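**Counter risers in a tiny kitchen - worth it?**

**plumjam_82** - Thursday, August 22, 2024

Just moved into a place in Zidthorpe and I love everything about it except the counter. It's one short run between the stove and the sink! I'm thinking of getting a little riser so the mugs can go up top and the plates can slide underneath. Does anyone cook with one of these every day, or do you end up shoving it in a closet?

**oatmilk_otter**

Every day! I've had mine for 3 years and I'd buy it again tomorrow. Bowls below, tea and salt and oil on top (the good oil, I mean, the big jug lives in the hall). Get one with metal ends and a wood shelf. The all-wire kind drives me nuts, small jars tip over on it.

**brickoven**

Going to disagree. I had a riser from Menzies for 8 months and it turned into a junk shelf. Mail, batteries, a dead basil plant. Then I put a rail with hooks on the wall and got my whole counter back.

**oatmilk_otter**

Ha, fair, but plumjam is renting I think? Not everybody can drill.

**plumjam_82**

Renting, yes, no drilling. The lease is very clear on that one.

**tansy_in_a_pot**

Then go for the riser and be picky about height! Measure your tallest stack of plates and add 2 inches so your hand fits in. I skipped that with my first one, a Gunusau, and scraped my knuckles all winter. Gorgeous shelf though, I keep cookbooks on it now.

Oh, and wax the wood before you use it. I like Brondix, a thin coat, buff it the next day. Steam from the kettle is rough on bare wood.

**brickoven**

Wax near a stove gets sticky. Plain mineral oil, done.

**tansy_in_a_pot**

Mine never has, but I go really light with it.

**plumjam_82**

OK you've sold me, the wall rail can wait for a place of my own. Are screws at the front a problem? A lot of the ones I like have them showing.

**oatmilk_otter**

Not at all, I like being able to tighten them. I'd look for this sort of build, black ends and a crossbar along the front with the screws right there:

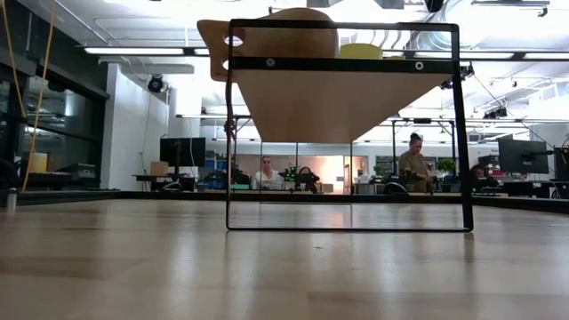
*Photo: oatmilk_otter*

Send us a picture once yours is loaded up. I want to see the mugs!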